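Vacancies > Gardens and Growing > Plonthorpe

Assistant Grower (part-time), Rila Community Garden, Plonthorpe

Fixed term, 8 months from November. The postholder maintains 198 raised beds, keeps the sowing records and assists at the Tuesday composting course. Three days a week are spent outdoors - the remaining hours are at a desk.

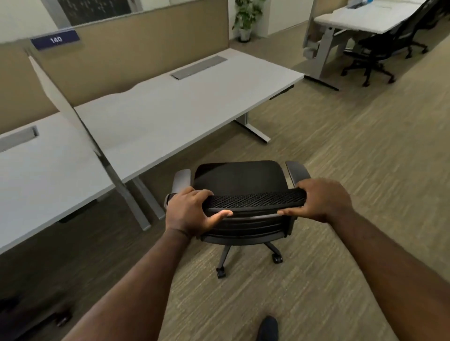
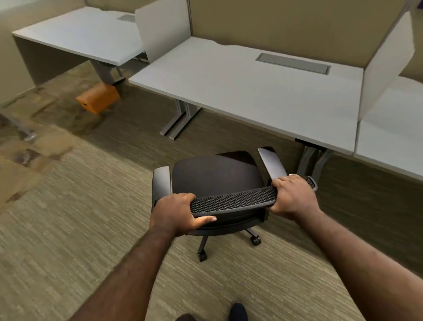
Office chair with mesh-topped backrest, both views.

Applicants need a recognised qualification in horticulture or equivalent experience. Pruning skills are desirable.

Send a CV and covering letter to Elaine Conceição, Garden Manager.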